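Vitoreck Bat House, Four-Chamber

The Vitoreck is our largest bat house and the one we suggest for barns, pond edges and open yards where bats already feed in the evening. It has 4 roosting chambers, a sloped roof and an open bottom, so droppings fall out and there is nothing to clean inside. Each chamber wall is grooved from top to bottom to give the bats a grip.

Cedar, unpainted. Height 30 inches. Ships assembled with a hanging bracket and 6 exterior screws. The pole is sold separately.

Price: $61 plus shipping

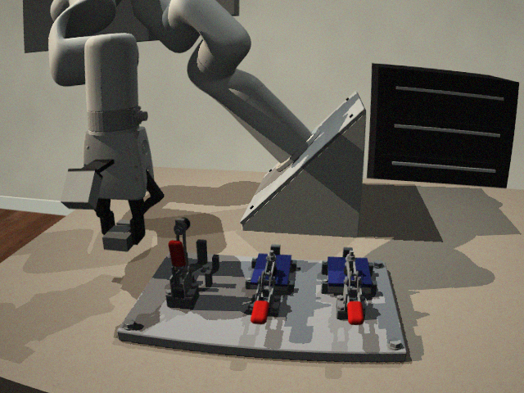 Jornitz Wildlife Shop – Bat and Bird Housing

Putting it up

Mount the house on a pole or on the side of a building, at least 12 feet off the ground. Trees are a poor choice. They shade the house and give owls and raccoons a place to wait. In northern states it should face south or southeast and get plenty of morning sun. If your summers are cool, stain the outside dark with a water-based stain before you hang it. Leave the inside bare.

Keep the space below the house clear of branches and wires. Bats drop a few feet before they start to fly.

Houses can go up at any time of year. Early spring is best, but one hung in May may still be found the same summer. Some stay empty for two seasons before bats move in. If yours is still empty after that, try moving it to a sunnier spot.

Please do not handle bats, and do not try to bring them in from somewhere else. If you have bats in an attic, hang the house nearby before the attic is sealed, and wait until the young can fly before closing any gaps.

Other sizes

The Simden is a single-chamber house for small yards and garage walls. The Thambiah has two chambers and can be mounted back to back with a second one on the same pole.

Orders and questions

Orders go out on weekdays. We are closed Sunday. For help choosing a spot, write to Pendo Ogola through the contact form and include your state and which way the wall faces – a rough sketch of the yard is useful too. Unused houses may be returned within 30 days.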